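Zwei Arme, ein Tisch, viel Obst – Robotik-AG Skuvolham räumt auf

20.2.20 | Von Valter Kvam

Skuvolham. Kurz vor acht, Werkraum im Keller, Heizung rauscht. Die Robotik-AG der Gesamtschule Skuvolham sitzt schon wieder am Rechner, obwohl der Unterricht erst um zehn nach losgeht. Grund ist der Brulero-Wettbewerb im Juni in Fomusby. Aufgabe in diesem Jahr: kleine Gegenstände vom Tisch aufnehmen und dahin bringen, wo sie hingehören. Obst in die Kiste, Figuren ins Regal. Zwei Arme sind erlaubt, mehr nicht.

Klingt nach Kinderzimmer, ist aber ziemlich fummelig. Trauben haben keine feste Form, Zitronen rollen, und beide Arme teilen sich denselben Platz. Wer die Bewegungen schlecht plant, fährt sich selbst in die Quere. Im Herbst ging bei einem Zusammenstoß ein Finger vom Greifer zu Bruch, Ersatz kam erst nach drei Wochen. Seitdem wird langsamer gefahren – und jeder neue Ablauf läuft erst einmal am Bildschirm durch.

Gesteuert wird über ein Programm, das die Gruppe selber geschrieben hat. Die Kameras an den Greifern liefern die Bilder, eine Schülerin aus der Elften hat die Erkennung trainiert. 2.183 Aufnahmen stecken inzwischen drin, alle von Hand beschriftet, meistens in der Mittagspause. Am Anfang hielt das System rote Trauben gern mal für einen Apfel. Das ist besser geworden. Ganz weg ist es nicht.

Im aktuellen Durchgang liegt ein Teil vom Obst noch neben der Kiste, die Figuren stehen in zwei Reihen im rosa Regal. Der rechte Greifer geht tief an eine kleine orangegelbe Frucht heran, der linke wartet über den Trauben.
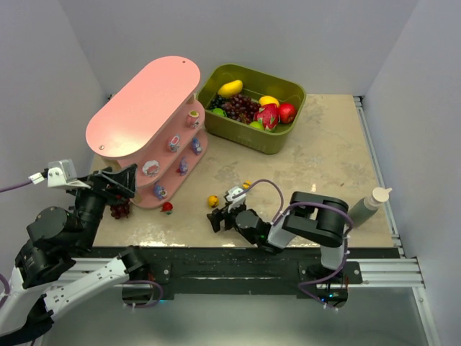
Punkte und Regeln

Gewertet wird in Fomusby in zwei Läufen, je 200 Punkte sind drin. Abzug gibt es für alles, was vom Tisch fällt, und für jeden Eingriff von Hand. Die Anordnung auf dem Tisch wird vor Ort ausgelost, auswendig lernen hilft also nichts. Beim internen Probelauf letzten Monat kam die AG in beiden Läufen zusammen auf 206 Punkte. Reicht vermutlich fürs Mittelfeld. Der Vorjahressieger Eide gilt wieder als Favorit, die haben allerdings auch eine Doppelstunde pro Woche und einen eigenen Raum.

In Skuvolham muss nach jeder Sitzung abgebaut werden, zumindest die Rechner. Um halb vier kommt der Töpferkurs. Die Arme dürfen stehen bleiben, werden aber abgedekt.

Besonders lange hat die Gruppe an der Übergabe gesessen. Ein Arm nimmt etwas auf, der andere soll es übernehmen, ohne dass es dazwischen auf den Tisch plumpst. Bei harten Teilen aus dem Regal ging das recht bald, sagt die AG, bei kleinem Obst nicht. Zu viel Druck und das Teil springt weg, zu wenig und es rutscht.

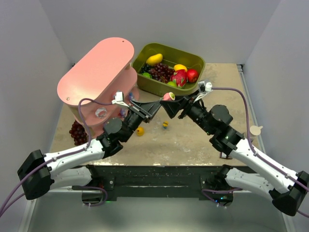
Die Greifkraft ist deshalb zur Zeit das große Thema. Drei Stufen hat die Gruppe programmiert, ausgewählt wird nach dem, was die Erkennung meldet. Meldet sie Unsinn, stimmt auch der Griff nicht. Bei der kleinen rosa Frucht mit der hellgelben Spitze, die der rechte Greifer hier zwischen den Backen hat, läuft alles auf der untersten Stufe. Die Spitzen der beiden Greifer kommen sich dabei so nah, dass kaum Luft bleibt, und genau da soll die Software künftig eine Pause einlegen und nochmal nachmessen. Das kostet Zeit. Ob die im Wettbewerb übrig ist, muß sich zeigen.

Bis zu den Osterferien soll die Übergabe stehen, danach kommen keine neuen Funktionen mehr dazu, nur noch Übungsläufe. So jedenfalls der Plan an der Tafel. Daneben steht in einer anderen Handschrift »Kabel!!!« – die müssen nämlich so verlegt werden, dass sie bei weiten Bewegungen nirgends hängen bleiben. Ein paar Kabelbinder sind bestellt.

Fahrtkosten nach Fomusby sind noch nicht geklärt. Der Förderverein gibt 200 Euro dazu, für den Rest backt die Jahrgangsstufe zehn Waffeln beim Elternsprechtag. Wer die AG bei der Arbeit sehen will: offener Nachmittag ist am letzten Schultag vor den Ferien, Eingang über den Hof, Keller links. Neue Mitglieder ab Klasse acht werden gesucht, Vorkentnisse egal.

Kommentare (4)

mutter_von_zweien
Toller Bericht! Mein Sohn redet zuhause von nichts anderem mehr. Räumt er sein Zimmer auf? Nein.

H. aus E.
Eide hat keinen eigenen Raum, wir teilen uns den mit der Physik. Bitte korrigieren. Trotzdem viel Glück im Juni, wir sehen uns!

lötkolben77
Welche Kameras sind das an den Greifern? Und rechnet das alles auf einem normalen PC oder braucht man da was Größeres? Frage für unsere AG.

Oma Inge
Waffeln nehme ich gern, bitte mit Kirschen.

Kontakt | Impressum | Datenschutz | © Lokalblatt Skuvolham, alle Rechte vorbehalten | Nach oben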